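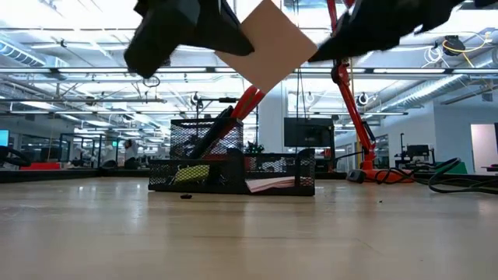
Call for Participants: Household Hearing and Background Noise Study
Dinthorpe Center for Applied Acoustics
Study lead: Graciela Leiva

Enrollment opens in February and closes when all places are filled.

Purpose of the study

The Center is recruiting adults to take part in a study of speech understanding in ordinary household noise. Standard hearing tests are given in a quiet booth with pure tones. The results do not predict well how a person follows a conversation with a dishwasher, a fan or a television running in the same room. The study compares booth results with scores from a sentence test, the Prurkiseck list, played over recorded kitchen and living room noise.

Who can take part

You may apply if you:
- are between 30 and 98 years of age
- speak American English as your main language at home
- do not currently use a hearing aid or cochlear implant
- have had no ear surgery and no ear infection in the past 2 months
- can sit and respond to spoken sentences for the length of a session

Mild hearing loss does not exclude you. Applicants with constant tinnitus should state this on the form. They will be placed in a separate group and tested on the same schedule.

What is involved

Each participant attends 18 sessions, spread over nine weeks, two sessions per week. A session lasts nearly 30 minutes. The first consists of an ear exam, a tone test and a short questionnaire on noise at home and at work. In the remaining sessions you listen to sentences through loudspeakers and repeat what you heard. Guessing is allowed and is scored in the normal way.

Sound levels are held below the limit set in the study protocol at all times. You may stop a run by pressing the button on the armrest. A stopped run is repeated once, at the end of the session.

Please avoid loud music, power tools and shooting ranges on the day before a session. If you have a cold, call to rebook. A maximum of two sessions can be rebooked.

Payment

Participants are paid per session attended, with a completion payment after the last one. Rates are listed in the consent form. Parking in the Rerkine Street lot is free with a permit from the front desk. Bus fares are refunded against receipts.

Data

Scores are stored under a participant number. Names and contact details are kept in a separate file and deleted when the study closes. Spoken responses are recorded for scoring and erased after the second scorer has checked them. You may withdraw at any time and ask for your scores to be removed, up to the point at which group results are calculated. The tone test is a research measurement and is not a diagnosis. A copy can be sent to your doctor on written request.

How to apply

Pick up a screening form at the front desk or ask for one by mail. Return it to Graciela Leiva, Þórarinsdóttir Building, second floor. Screening calls are made between 9 a.m. and noon. Applicants who do not meet the criteria will be told by letter.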